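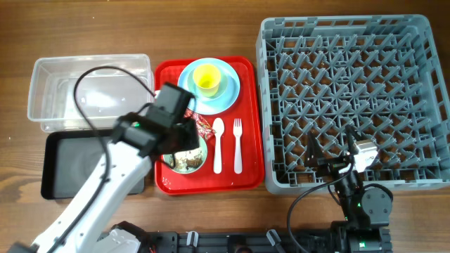 Rónán Mac Suibhne reckons I have become a bore about cable ties, and that a two-armed bench for clearing canteen trays ought to be judged on how well it clears trays. He wrote in after my last column to say so, at some length. A machine that needs a minder with a spanner, in his view, is a very dear way of employing a minder.

He has half a point. Where we part is on what the minding is for. The people who sell these cells talk about the software, and the people who keep them going talk about the bolts on the mounting rail. I have spent enough time with the second lot to know whose diary is fuller.

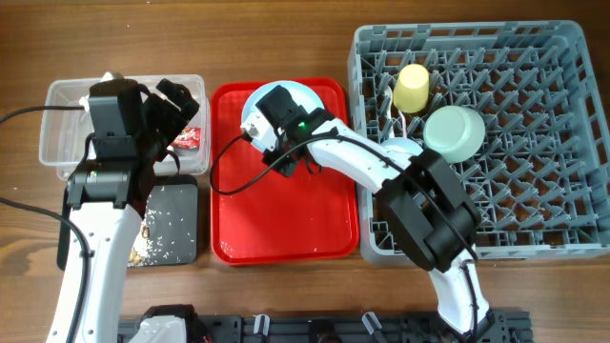

My own view is that a cell should be set up by somebody who expects to be blamed for it. At Clakberg the morning check has 13 items, and four of them concern cables. Quite right too. A lead that loops out across the red tray while the arm has hold of a plate is a lead with plans of its own, and I would want to follow it through the whole reach, slowly, before letting anything run at speed. The same goes for crumbs and rice. They end up on whatever is flat, and sooner or later someone has to find a cloth. Alper Aydoğan puts ten minutes for wiping down on his July rota and defends it like a family heirloom.

What I can't defend is the manual. The Avow binder runs to 28 pages on getting started and gives a single paragraph to gripper fingers - the one part that touches everything, sticky wrappers included. Check for wear, it says. Wear compared with what? Keep a new pair in a drawer and hold the old ones up beside them.
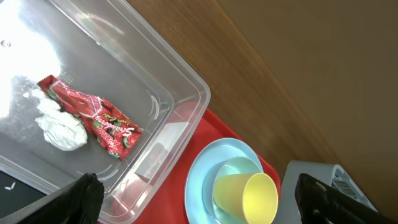 On the price of spares

Mac Carthaigh will sell you a replacement servo in up to 10 working days, by which time most canteens have gone back to a person and a bin. Buy two at the start and grumble once. Rónán can have the minder's spanner when I'm finished with it.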